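How to Fold Large, Awkward Laundry on the Bed

Updated July 7, 2026

Most folding guides assume you have a long table. Many homes don't, and the bed ends up being the only flat surface big enough for a blanket, a throw, a wide curtain panel or a robe. It works well if you set it up first and go in the right order. This page covers the method we use for any single piece of fabric that is too big to fold against your chest.

What you need

A made bed, or at least a bed with a sheet pulled flat
A basket for the unfolded pile, kept on the floor
A shelf or bin where the folded pieces will go
A lint roller, if you have pets

You don't need a folding board. The Bellis board that a lot of readers ask about is fine for shirts, but it is too small for anything on this page.

Step 1: Clear and flatten the bed

Take off the pillows and the comforter. Pull the sheet tight at the corners and smooth it with your forearm, starting at the center and moving out. Any lump under the fabric will show up as a bump in your fold.

A patterned sheet helps more than you might expect. If the piece you are folding is a solid color, its edges stand out against a print and you can see when one side has drifted. On a plain sheet in a similar shade, you end up feeling for the edge with your fingers. If your sheets are all plain, lay a printed tablecloth or beach towel under the piece.

Step 2: Check that the piece is dry

Press the seams and the hem between your fingers. Thick hems hold water after the rest is dry, and a blanket folded with a damp hem will smell by the end of the week. If you feel any coolness, hang the piece over a door for 60 minutes and check again.

Step 3: Spread it out

Hold the fabric by two neighboring corners and let the rest fall across the bed away from you. Don't try to place it perfectly. Get it down, then walk to the other side and pull the far corners toward you. The first spread usually leaves a long fold running across the piece and a bunched border at one end. Both come out in the next step.

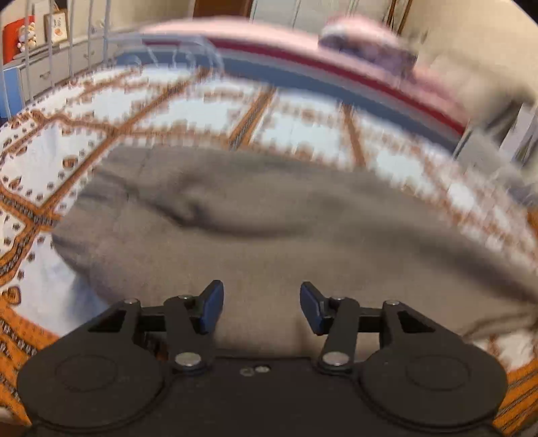
Taupe fabric on a patterned sheet, with the creases still to be smoothed.

Step 4: Work out the creases

Start with the biggest fold. Lift the nearest edge a few inches, give it one light snap, and set it down again. Air gets under the fabric and the fold relaxes. Pushing at a deep fold with your palm mostly moves it somewhere else.

Next, go to the edges. Small wrinkles collect along a border, especially where there is stitching. Pinch the border on both sides of the wrinkled part and pull gently in opposite directions. Do this along the whole edge and then move to the next one.

Finish with the middle. Use the flat of your hand and long strokes toward the outside. Stop when it looks reasonably flat. It doesn't have to look ironed.

If the fabric is a knit or a loose weave, skip the pulling. Pat the edges into place, or they will go wavy and stay that way.

Step 5: Make the first fold

Bring one long side over to meet the other. With a large piece, fold one half of the side, hold it down with your knee or a book, and then bring over the second half. Line up the corners first and let the edge between them settle.

If the corners won't meet, the piece is probably not square. Cheap throws often aren't. Match the corners on the side that will face out on the shelf and tuck the extra inside.

Step 6: Fold in thirds

Turn the strip so the short end faces you. Fold the near third toward the center, then bring the far third over the top. Thirds give a thicker, more stable stack than halves, and the raw edges are hidden. For a very long piece, fold it in half once before you do the thirds.

Press down to push out the air – use both hands and lean a little. Turn the bundle over once so the loose edge is on the bottom.

Step 7: Put it away

Place the rounded fold toward the front of the shelf. You can then pull out one piece without dragging its neighbor. Keep stacks to 4 pieces or fewer, with the heaviest at the bottom. We keep ours in a Zarnstead canvas bin, but any open bin with straight sides will do. Avoid lidded plastic for wool.

Common problems

The fabric slides off the bed. Satin and fleece backing are the usual causes. Put the first edge against the headboard side, or turn the sheet so its rougher side faces up.

The stack leans. One piece was folded to a different width. Refold that one to match the widest piece.

Creases come back after storage. The stack is too heavy, or the piece was put away warm from the dryer. Let it cool flat on the bed before you fold it.

Lint shows up on the dark side. Roll the sheet before you start – the lint usually comes from there.

Related pages

How to fold a fitted sheet
Storing wool blankets for the summer
Sorting a linen closet by bed size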